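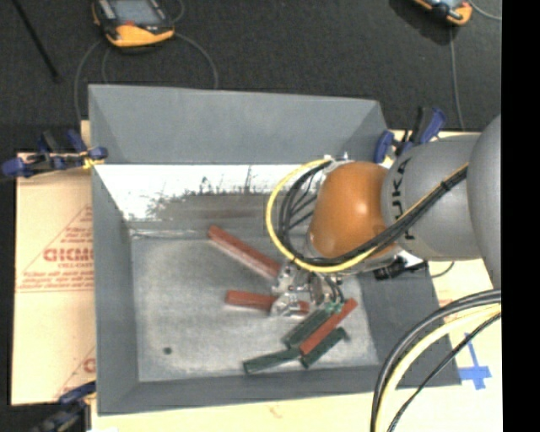

Speaker notes: Wide bins and loose bars – storing block stock by the bin

Search this site Enter keywords Go

Talk given in the Monday afternoon session on small-parts storage, Flerkport. Notes follow the order of the talk. Bracketed lines are reminders to the speaker.

Opening

Good afternoon. I look after the block stock at Giria, where we fill classroom kits. Most of the kits have bar blocks in them, red and green mainly, and the bars spend most of their lives in a bin. The talk is about the bin: its shape, its floor, how the blocks lie in it, and when to clean it or throw it away.

I will leave shelving out. There is a handout on shelving by the door.

[Leave the first slide up. Do not start until the side door is shut.]

What is on the slide

Red bars and dark green bars, mixed, in a gray bin. The bin is big for what is in it. There are three of each color, and they have ended up crossed over and lying against each other. One red bar lies with a green one along each side. That is the arrangement I want people to notice.

Long, straight pieces do this. Pour cubes into a bin and they spread out. Pour bars and some of them line up side by side, and then the next few land across the top. At our benches the packers call it a raft. A raft is harder to pick from than a loose pile because there is no gap to get a finger into. You end up pushing the whole group against the wall and tipping one up.

[Ask who packs bars or sticks of any kind. Take a show of hands and move on.]

Wide or narrow

We used narrow bins for years. They looked tidy on the rack and the bars all pointed the same way. The trouble came when the bin was low. The last few bars lay flat along the bottom, tight to both walls, and people gave up on them. When we emptied the narrow bins to move them out, almost 600 bars came off the bottoms. They had been on the count sheet the whole time and we had been ordering more.

The wide bin wastes shelf space. I will say that before anyone asks. You get fewer per rack and they are awkward to carry through a door. Against that, a person can get a whole hand flat on the floor of the bin and still have room to turn a bar around.

Flaring sides help too. The walls lean out, so your wrist is not rubbing on the rim, and a bar that gets pushed up to the wall tends to ride up it a little. The empties also nest, if the corners are clean.

We tried a straight-sided bin from the Nutsugah range at one bench. It holds more. The packers did not like reaching into it and it went to the stockroom, where it now holds tape.

The floor of the bin

Look at the floor on the slide. It is scuffed pale gray, a bit darker toward the edges. I do not mind scuffs. A scuffed floor is dull, and a dark green bar shows up well against it. On a new, shiny floor you get the ceiling lights back in your eyes. There is a bright band across the inside of this one, below the far wall, and you can see how hard it is to look at next to the dull part.

Dark marks are another matter. This bin has jagged, scratch-like stains along the lower edge of that bright band, with thin streaks going up from them. On any bin of ours I would want to know if marks like that come off on a cloth. If they do, they will come off on the blocks as well. If they do not, the bin can stay in use.

There is also a small dark round spot on the floor, toward the lower left, away from the blocks. I cannot tell from the slide what it is. At the bench you would run a thumb over it.

[Pass the two sample bins around here. Get them back before the break.]

Our cleaning routine

Empty the bin onto a tray. Do not pick the blocks out one at a time.

Dry cloth first, floor and then walls.

Damp cloth with a little dish soap for anything still there. We had Cemitance cleaner on the shelf for a while and went back to dish soap. It costs less and no one has to read the back of the bottle.

Leave the bin upside down on the rack until it is dry. Blocks go back in after that.

We do this every 5 weeks. Green bars leave less of a mark on a cloth than red ones, in our stock anyway. I do not know if that is the paint or how old the batch is.

Mixed or sorted

This is where people disagree, and I have changed my own mind on it. Red and dark green can go in one bin if the kit takes both. The packer has to look at each piece, which slows things down slightly, but we found we had fewer kits going out with all one color. Where the kit takes only red, keep a red bin.

I would not mix dark green with blue, or dark green with black. Under the lamps we have, people get those wrong by the end of a shift. Red and dark green are fine for most packers. Some people do have trouble telling red from green, so ask before you put someone on a mixed bin. We did not ask, and we should have. That bench now has the colors in separate bins, with the word written on the rim in marker.

Breaking up a raft

Shake the bin sideways, not up and down. Up and down only packs the bars closer.

If they are still lined up, take one from the top that lies across the others. It usually frees the one below.

Leave the steep ones for last. They are easy to grab at any time.

If a bar is close to the near wall, slide it toward the middle before lifting. Knuckles hit the rim otherwise.

[Demonstrate with the spare bars. Keep it under 4 minutes.]

Questions that came up last time

Do lids help? For transport, yes. At the bench they end up on the floor.

How full should a bin be? We stop at half. Past that the bars at the bottom do not get used.

Do you line the bins? We tried felt. It collected dust and the corners curled. The bare floor is easier to wipe.

What about lighter-colored bins? I would like to try a white one. I expect it will show every mark, which may be a good thing or may just make people clean it more often than it needs.

[End on time. Handouts are in the box under the table. The count sheet template is on the back page.]

Last updated: May

Related items
Shelving handout: rack depths for wide bins
Count sheet template, block stock
Marker or label? Writing on bin rims
Notes from the Flerkport session on kit packing
Trays for emptying and re-sorting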